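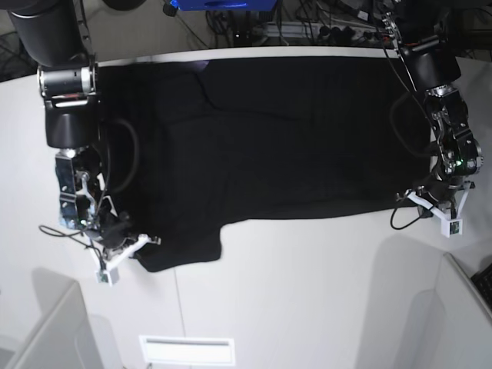
Residents should be given longer than a month to clear out their closets before the spring textile collection ends, Myrtle Van Dusen told the Lonmont Public Works Department during the comment period on the revised schedule. The department has accepted the request and will keep the collection open through the end of June.

Under the schedule issued May 9, 2016, clothing and household linens may be left at the Belov Street and Tazi Road drop-off sites during regular hours. Items must be clean and placed in tied bags weighing no more than 20 pounds. Shoes are accepted in pairs. Pillows, carpet and mattress covers are not.

The March collection brought in 400 bags, most of them at Belov Street, where a second bin has now been installed. Ariel Malabanan, who oversees the program, said worn or stained shirts are welcome and will be sorted for use as wiping cloths.

Home pickup remains available to residents unable to travel to a site. Requests must be received 5 business days in advance.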